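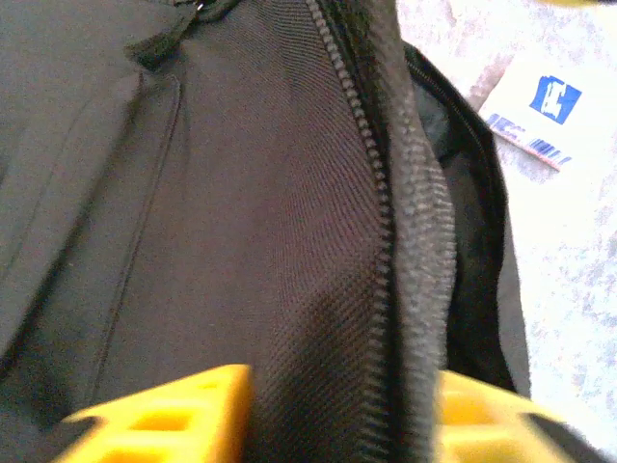
Speaker notes: Teaching by hand and teaching at a distance
Staff seminar, Trolldale site
Wednesday, August 8, 2018
Speaker: Kirsty Dunmore

Opening (keep brief)

Good morning. On behalf of the handling group I should like to thank the Trolldale site for its hospitality, and Yến Kiều for arranging the programme. My subject is the way in which a person shows a robot a task. I shall speak about bags and zips throughout. Questions may be taken at the end of each part.

Part one: two ways of showing

In the first method the operator takes hold of the arm and moves it through the task. The joints are set to yield, and the positions are recorded as the arm travels. In the second, the operator stands at a separate station and steers the arm by means of a hand controller, with the view from the wrist camera on a screen.

For the present study the group recorded 334 demonstrations by hand guidance and 120 by remote control. The numbers are unequal owing to the late delivery of the second station from Sellalent. I would ask colleagues to bear this in mind when the comparison is discussed.

[Pause. Invite Tuấn Ninh to add a word on the station if he wishes.]

Part two: why a zip is difficult

A rigid part stays where it is put. A fabric bag does not. When the two fingers close on either side of a zip, the cloth is squeezed up between them, and the line of the teeth moves with it. The operator must judge how much cloth to take, and at what angle.

On a black bag the matter is harder still. The teeth, the tape and the cloth are all dark, and an open compartment beside the zip is darker than any of them. At close range the weave shows clearly and is of some help in judging distance. The yellow fingers stand out well against it, although they blur when they are very near the lens.

Operators guiding by hand tended to watch the bag itself and paid little attention to the screen. Their movements were smooth, but in several recordings the arm took a path which left the zip out of the camera's sight. The remote operators could work only from what the camera gave them. They were slower, and their recordings were in general easier to learn from.

Part three: instructions to operators

Đạt Huỳnh has rewritten the operator guidance, and copies are on the side table. The principal changes are as follows.

Approach the zip from the open end.
Keep the line of the zip between the fingers until contact is made.
Do not correct a poor grip by pulling. Release, withdraw and begin again.
Retain failed attempts and mark them as such.

The last point caused some debate at the May meeting. Thu Khúc holds that failed attempts should be stored separately, and I shall ask her to set out her reasons in discussion.

Part four: next steps

Hastton has agreed to lend a further 35 bags in mixed fabrics. Recording will resume once these have been entered in the store list. The Bangash site will repeat the remote control sessions with its own operators, using the revised guidance without alteration.

[If time is short, omit the paragraph on Bangash and go directly to questions.]

Requests for the recordings should be addressed to Yến Kiều in writing.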